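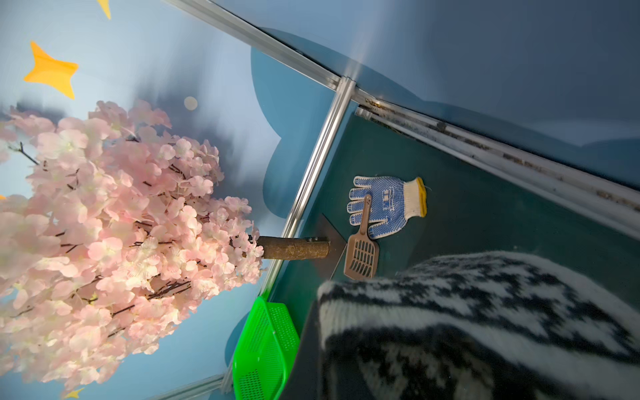 ## Étape 1 : fixer la caméra de poignet Zeton

Serrez le support avec 2 vis, puis branchez le câble. Le gant à points bleus et la pelle brune servent ici de cibles pour le réglage. 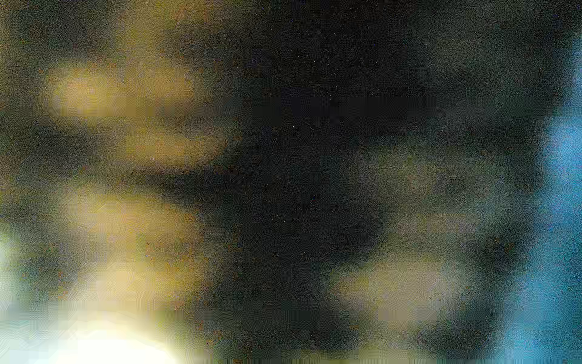
Ensuite, limitez la vitesse à 30 % dans le menu, et attendez l'arrêt du bras avant chaque prise.

## Étape 2 : approcher la barre rouillée

Avancez lentement vers la plaque.

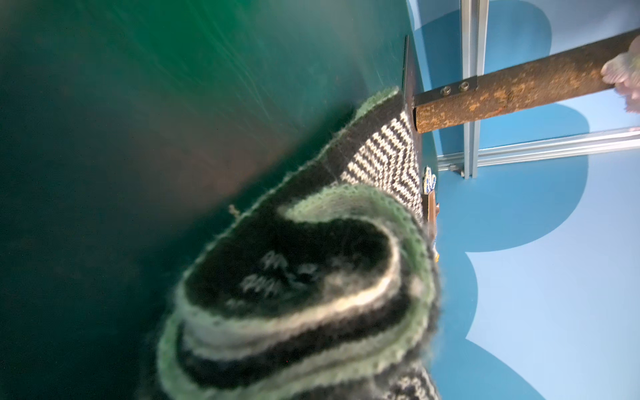

Gardez la housse tricotée bien tendue. Le kit coûte 200 euros chez Multex, je le trouve correct.

Amedeo Piras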